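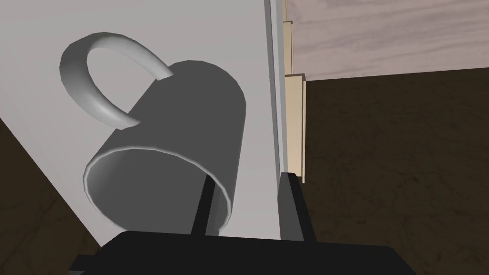 Reviewing Simulated Household Episodes Before Release

Issued by the Fovside Simulation Office. Approved by Anouk Coppens. Effective 2022-09-03.

This page explains how reviewers check simulated pick-and-place episodes before they are added to the shared Fovside library. It applies to all partner sites, including Gralville and Van Wijk. Reviewers must complete the steps in the order given.

Before you begin

Obtain the episode number from the intake sheet and confirm that no other reviewer has signed for it. Open the gripper view and the task description side by side. Do not read the operator's notes until step 4.

Step 1. Check the grasp

Step through the episode one image at a time from first approach to release. With open vessels such as mugs, a finger may enter the mouth while the other stays outside the wall. This is an accepted grasp under Rule 7. A finger that passes through the wall of the vessel is a fault and must be recorded as "contact error."

Step 2. Check the surroundings

Record every item near the gripper, whether or not the task description mentions it. Animals are recorded under their own heading. Rule 12 requires that the arm keep its set clearance from any animal model for the full length of the episode, even when the animal is partly hidden by furniture.
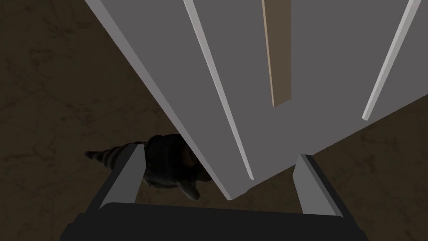

Panels and doors need the same care. If a panel blocks the view of an item, write "partly hidden" and give the image number. Do not guess at the part that is out of sight. Where the reviewer cannot tell what an item is, the correct entry is "unidentified."

Step 3. Check for unsupported objects

An object that seems to hang with nothing under it may be in mid-fall, or its support may be out of view. Compare at least 42 images before and after the one in question. If the object stays in place throughout and no support can be found, record "support error" and refer the episode to Lieven Van der Linden.

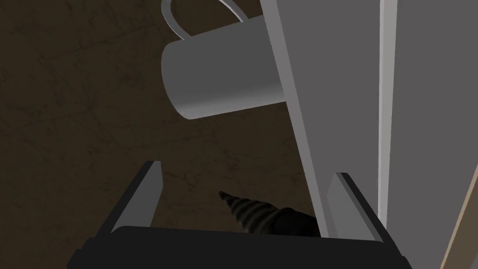 Gripper view with the fingers apart and the mug on its side, its far end behind the gray panel.

Step 4. Compare and sign

Read the operator's notes and compare them with your own record. Differences are to be listed, and neither record may be changed to match the other. Enter one of three results: release, hold, or reject. Episodes on hold go to a second reviewer, who must work from a blank form.

Records

Signed forms are kept under Fusalness file 307. Questions about Rule 12 should be sent to Clodagh Lynch. Requests for reviewer access go to Bart Lambrechts, extension 3909.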